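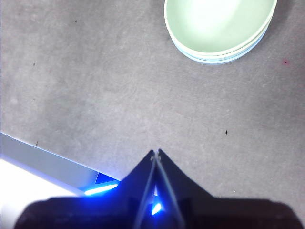 Wrist camera view, gripper closed, with nested bowls at the top of the work surface.

Home | Methods | Tutorials | Datasets | Contact

Recording and Labelling Bowl-Stacking Demonstrations for Policy Training

Manbridge Robotics Methods Series
9 December 2020
Shares: 12 | Comments: 2

This tutorial sets out the procedure used at Manbridge to record, check and label bowl-stacking demonstrations for imitation learning. It is intended for graduate students and technical staff who have completed the arm induction and who have access to the Privik recording software. Familiarity with camera calibration is assumed.

The procedure was developed for the Rurnent study, in which a policy learns to stack and unstack lightweight bowls from wrist and fixed camera views. The study set comprises 2433 demonstrations, of which 341 were held out for evaluation.

1. Preparing the work surface

Clear the work surface of everything that does not belong to the task. Small marks and scuffs on the surface need not be removed, provided that they remain the same throughout a recording block. Specks of debris should be wiped away between blocks and not during them.

Set the overhead lighting to the level recorded on the block sheet. Smooth bowl interiors are prone to glare in the wrist view, and a washed-out interior can conceal the inner rim. Where glare reaches the rim itself, move the stack a short distance and inspect the wrist image again before recording.

2. Choosing the starting arrangement

Starting arrangements are drawn from a list generated by Privik at the opening of each block. The list specifies the colour order of the stack, the position of any separate bowl and the height at which the arm begins. Operators should not substitute an arrangement that appears easier to grasp.

Bowls of the same colour are treated as interchangeable in the labels. Colour order is written from the bottom upward, so that a green bowl in a blue one is entered as "blue, green". Nested bowls seldom sit perfectly level, and a small offset between rims is acceptable. It should not be corrected by hand, as the learned policy is expected to cope with it.

3. Checking the camera views

Both camera streams must be inspected before the first demonstration of a block. In the wrist stream, confirm that both fingertips are visible when the gripper is closed and that there is a clear area of work surface beyond them. In the fixed stream, confirm that the bases of all bowls can be seen and that the edge where the table meets the wall is horizontal. 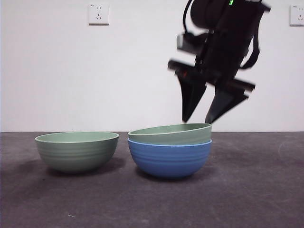 The approach to the rim is the portion of the demonstration on which the Rurnent policy depends most heavily, and it should be performed at a steady pace. Bring the open fingers down toward the uppermost bowl, pause when the tips are close to the rim, and then complete the grasp. Fast approaches produce motion blur in the fixed view – this does not invalidate a demonstration, but frames in which the fingertips cannot be located must be flagged during review.

4. Recording a demonstration

Start the recording with the arm stationary at the listed height. Carry out the full movement without stopping to adjust the bowls. If a bowl slips, continue to the end where it is safe to do so and mark the attempt as a failure. Failed attempts are retained in a separate partition and are used to train the Su success classifier.

End the recording only after the gripper has withdrawn and the bowls are at rest. Recordings that finish early cannot be assigned an outcome with confidence.

5. Labelling

Each demonstration receives four labels: starting order, target bowl, first contact and outcome. First contact is marked at the earliest frame in which a fingertip touches the rim. The wrist stream is normally the better guide, although the fixed stream should be consulted when the two fingers close unevenly.

A second reviewer labels first contact independently. Differences of more than two frames are returned to both reviewers.

6. Notes on the result

Policies trained with the pause before grasping displaced the lower bowl less often in our evaluation than those trained on continuous approaches. The difference was most apparent with tilted upper bowls. We have not yet tested the method on heavier ceramic bowls or on stacks with handles, and the procedure should not be assumed to transfer to them without further recording.

Revised block sheets will be issued in March. Until then, please continue to use the current version and record any departures from it in the comments field.

Previous | Next | Back to Tutorials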